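Notebook entry, 2026-06-24
Label adhesive removal, returned bottle stock, Stollbridge workshop
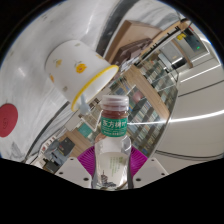

1. Purpose

The workshop has been asked to recommend one removal method for paper and film labels on returned bottles. The January trial compared soak temperatures only and left the question of adhesive residue open. This entry records the first bench session of the follow-up and is to be read with the January sheets, which are filed in the gray binder under Serrano.

2. Materials

Returned stock was drawn from the Serrano pallet, which was booked in at 3,971 units. A working set of 30 glass bottles was taken from the upper layer and divided into 3 groups of 10. Bottles with chipped lips were set aside before the draw and are not part of the set.

Group A: plain tap water, soak tub 1.
Group B: washing soda solution, soak tub 2.
Group C: Clerari label remover, applied by brush to the dry label and left to stand under film.

The Prustier hand scraper was used for all groups. A new blade was fitted at the start of each group.

3. Procedure

Groups A and B were soaked overnight with the lids on the tubs. In the morning each bottle was lifted, drained neck down and scraped from the top edge of the label toward the base. Group C was treated at the start of the shift and scraped before lunch. Residue was judged by touch and then by pressing a strip of tissue to the glass. Tissue that stayed in place without being held was entered as a fail.

4. Observations

Group A. Paper came away in large pieces. The adhesive did not. Every bottle in the group failed the tissue check, and the scraper left smears that had to be wiped with solvent before the bottles could be put back in the crate.

Group B. Most labels had floated free and were lying on the bottom of the tub. Three bottles failed, all with film labels. A faint white bloom was noted on the shoulders after drying. It wiped off with a damp cloth, but the extra step should be counted in the labor estimate.

Group C. All bottles passed. The smell is strong and the extractor must run for the full standing time. Use of the product was higher than planned, mainly through brushing past the label edge.

5. Points for correction

The drain rack in bay 2 is too shallow for the tall bottles, and two of them leaned against each other during drying. The tub thermometer was not read at the end of the soak. The entry for that line on the record sheet has been left blank and should not be filled in afterward.

6. Next session

Repeat Group B with a longer soak for film labels only. Try Group C with a narrower brush. Order scraper blades; one packet remains in the drawer. Rinse water from tub 2 is to be held in the marked drum until the disposal form has been signed.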